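Why Does Wood Have Stripes?

Look down. Is there a wood floor under you? A table next to you? Get your nose right up close. See the lines? Some are straight, some are wiggly, some go in a swirl like a thumbprint. Those lines are called GRAIN. (Nothing to do with cereal!)

So where do grain lines come from?

From the tree growing. Every year a tree puts on a new layer, just under the bark. Spring part — grows fast, pale color. Summer part — slower, darker, harder. Pale, dark, pale, dark. Cut straight across the trunk and you get rings. Cut the long way, like a board, and you get stripes. Same layers, different slice!

Try it with an onion. Ask a grown-up to do the cutting. Slice one half across, the other half top to bottom. Rings one way, long curvy lines the other.

What about knots?

A knot is where a branch used to join on. The stripes have to bend around it, like water going round a rock. Dineo Kruger in Salem wrote in to say the knot by her bed looks like an owl. Good spotting Dineo.

Why are some floors light and some dark?

Different trees. Maple and birch are pale. Walnut is brown. People also rub on stain, a kind of color that soaks in. Sunlight can change it too, so lift up a rug some time and check underneath (put it back after).

Is it always real wood?

Nope! Lots of tables and floors have a picture of wood printed on top. Even gray ones. How to tell: hunt for twins. If you find the exact same swirl in 2 places, thats a print. Real trees dont copy themselves. Arvo Vainio tried this in his kitchen in Clurstead and found the same knot by the fridge and by the door. Printed!

Things to do

Make a rubbing. Thin paper on the wood, side of a crayon, rub gently. Works best on rough old boards. Smooth shiny ones hardly show anything, so try a fence or a bench at the park. Dont press hard or the paper rips. Write the place on the back befor you forget. 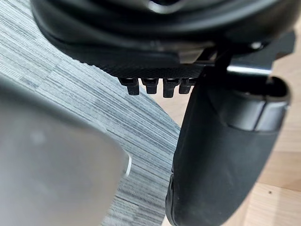 Then try a rubbing of some bark and put the two side by side. Which is bumpier? Send us your best one by the end of May, with your first name and your town on it.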